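Galano House Probation Hostel
Health, safety and security inspection: checklist with comments

Date of visit: 4/6/24
Inspector: Gil-soo Son
Accompanied by: Nahuel Ulloa (hostel manager), Gerardo Caputo (maintenance)
Type of visit: routine, announced
Previous visit: August

Key
OK = meets the standard
ACT = action needed, see comment
N/A = does not apply here
NS = not seen on this visit

Entrance and reception

Front door closes and locks by itself: OK
Door closer has been replaced. The old one was in the last report.

Entry camera and intercom working: ACT
Picture is fine. Sound from the outside speaker is very faint and staff have been opening the door to hear what visitors are saying. Staff must not open the door until they know who is there. Repair the speaker.

Signing-in book complete for residents: OK
Checked against the curfew log for a sample of evenings. Times agree. One resident had a late return approved by his probation officer and the email was filed with the log.

Signing-in book complete for visitors: ACT
Several visitors have signed in and not out. Two solicitors and a drugs worker among them. In a fire the roll call would be wrong.

Reception screen and counter secure: OK

Personal alarms worn by staff on shift: ACT
Settimio Leone was wearing his. The other officer's alarm was on charge in the back office. Mr Ulloa says there should be a spare but it could not be found.

Panic strip at counter tested weekly: OK
Test sheet signed. Tested again during the visit and the call came through to the office.

Lone working procedure displayed: OK
The copy behind the desk has an old phone number for the on-call manager crossed out in biro with the new one written above. Readable, but print a clean one.

Keys and locks

Key cabinet locked: OK
Plastuda cabinet, fixed to the wall. Code changed when a member of staff left.

All keys accounted for: ACT
Key 318 (rear store) not on its hook and not signed out. Found later in Mr Caputo's van. He says he took it to let the plumber in. It needs to be signed for like any other key, including when the person taking it works here.

Bedroom doors can be opened by staff in an emergency: OK
Tried on an empty room and, with the resident's agreement, on an occupied one.

Window restrictors fitted and working, ground floor: OK

Window restrictors fitted and working, upper floors: ACT
Restrictor on the landing window has been unscrewed. No sign of who did it or when. Refit with security screws. Check the sill and the flat roof below, as this is also a way out after curfew.

Fire safety

Alarm panel clear of faults: ACT
Peltonen panel showing a battery warning. It was silenced before I arrived and had not been entered in the fire log. Settimio Marino, who was on nights, believed it had been reported by the previous shift. Call the alarm engineer and log it.

Weekly alarm test recorded: OK
A different call point is used each week, as asked for last time.

Fire drill held since last visit: OK
One day, one night. The night drill took 9 minutes, which is too slow. Mr Ulloa repeated it the following month and the result was much better. Keep both records.

Fire doors close fully: ACT
Kitchen corridor door catches on the floor. First floor lounge door was held open with a chair. Chair removed during the visit. If residents want the lounge door open in warm weather, fit a holder that releases with the alarm.

Escape routes clear: OK
Bikes have been moved from the back passage to the yard.

Extinguishers in place and in date: OK

Smoking shelter away from the building and bins: ACT
The shelter itself is fine. The bin next to it is plastic and had dog-ends in it. Change for a metal one.

Personal evacuation plans for residents who need them: ACT
One resident on crutches, no plan. His room is on the ground floor and he says he can manage the step. Write it down all the same and make sure night staff have read it.

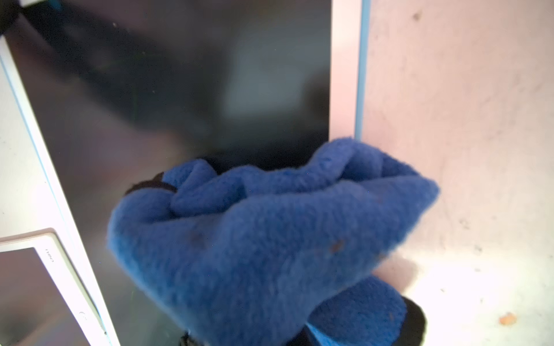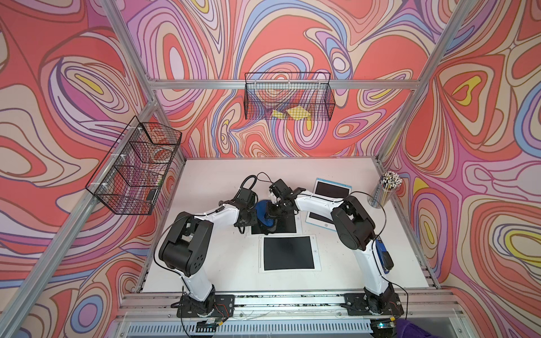

Blue fleece cloth (first picture); white table and patterned walls (second picture).

Bedrooms

Room checks carried out and recorded: OK
Daily welfare checks are signed. Weekly full checks are recorded on a separate sheet.

Electrical items belonging to residents tested: ACT
Room 112 has a fan heater with no test label. The resident brought it with him on release. It has been taken to the office for testing. He was told why and given an oil-filled radiator in the meantime. Induction sheet should say that heaters are not allowed in rooms.

Ligature points considered: OK
The assessment was reviewed this year. Curtain rails are the type that give way under weight. Mr Caputo showed me the spare fittings.

Beds and mattresses sound: OK
One mattress has a torn cover and is already on the order list.

Rooms free of banned items: OK
Nothing found in the rooms I went into. Staff recorded finding 2 lighters and a kitchen knife in recent checks. The knife was passed to the duty manager and reported to the probation officer. Paperwork complete.

Kitchen and dining room

Knives counted in and out: OK
Shadow board in use. Sheet signed at each meal.

Fridge temperatures recorded: ACT
Gaps at weekends. The weekday record is good. Weekend staff may not know that it is their job, so add it to the handover sheet.

Food labelled and in date: ACT
Residents' shelf has unlabelled tubs. Agree a day for clearing it and put up a notice.

First aid box stocked: OK
Blue plasters topped up.

Floor clean, no slip risk: OK
Mop and wet floor sign to hand.

Medication room

Door locked when not in use: OK

Cupboard for controlled medicines locked, keys held separately: OK

Records match stock: OK
Checked with Mr Leone. One tablet had been dropped and disposed of, with two signatures as required.

Naloxone kit available and staff trained: ACT
Kit is in date and in the right place. A new member of the night team has not yet had the training. Should not work nights without a trained colleague until this is done.

Sharps bin available: OK
Not overfilled. Collection booked with Sundanus.

Interview rooms and office

Interview room furniture arranged so staff sit nearest the door: ACT
Right in the larger room. In the small room the desk has been turned round, probably for the computer socket. Turn it back and use a longer lead, fixed along the skirting.

Alarm button within reach: OK in the larger room, ACT in the small room
Follows from the comment above. Cannot be reached with the desk where it is.

Vision panels clear: OK
A poster about benefits advice was covering part of one panel. Taken down by Mr Ulloa and put up in the dining room.

Residents' files locked away: ACT
The cabinet was locked. A printed list of residents with licence conditions and offence details was left on the photocopier, where a visiting contractor could have read it. Shredded in my presence. This must be raised with all staff, and Mr Ulloa should speak to the information officer about whether it has to be reported.

Tagging equipment stored safely: N/A
Fitted and collected by the contractor. None is kept on site.

Outside areas

Rear gate locked, opens from inside in an emergency: OK

Yard lighting: ACT
Lamp over the bins not working. Mr Caputo has the part.

CCTV covers gates and yard: ACT
Ivy has grown across the side camera. Cut back. The neighbour's permission may be needed because the roots are on her side, and she has been helpful before.

Camera notice displayed: OK

Bins secured: NS
Collection was under way and the bins were in the street.

Neighbour complaints log: OK
One entry, about noise in the yard late in the evening. Answered in writing and the yard door is now shut earlier.

Staff and training

Risk briefing given at each handover: OK
I sat in on the afternoon handover. It was clear and covered a new arrival, a resident with a court date and a restraining order affecting who may phone.

Restraint and breakaway training in date: ACT
Some certificates have run out. Dates are booked.

Incident reports completed and reviewed: ACT
Reports are well written. The manager's review section is blank on several of them. Mr Ulloa accepts this and says he discusses incidents with staff in person. The review still has to be on the form.

Recall procedure understood: OK
Mr Leone was able to explain what he would do if a resident did not return by curfew, who he would ring and in what order. He knew the arrangements for keeping a recalled resident's belongings.

Urgent actions

Alarm panel battery. Call engineer today. Nahuel Ulloa.
Landing window restrictor. Refit today. Gerardo Caputo.
Small interview room desk. Move before next interview. Nahuel Ulloa.
Spare personal alarm. Find or replace before the night shift. Settimio Leone.
Printed residents' list. Raise at handover and with the information officer. Nahuel Ulloa.

All other actions to be finished before the next routine visit. Send photographs or job sheets for the fire door, the intercom speaker and the side camera.

General comments

The building is in better order than last time and the curfew records in particular have improved. Most of the actions above are small. Keys and paperwork are the weaker side, and the same point about signing out keys was made in August. Residents I spoke to knew where the fire assembly point was. One asked for more hooks in the shower room, which I have passed on to Mr Caputo.

Manager's reply

Agreed, except for the lounge door holder, which I need to price first. Door to be kept shut until then. Restrictor refitted and desk moved on the day of the visit. Alarm engineer attended the same evening and changed the battery. Spare alarm found in the drawer of the medication room.

N. Ulloa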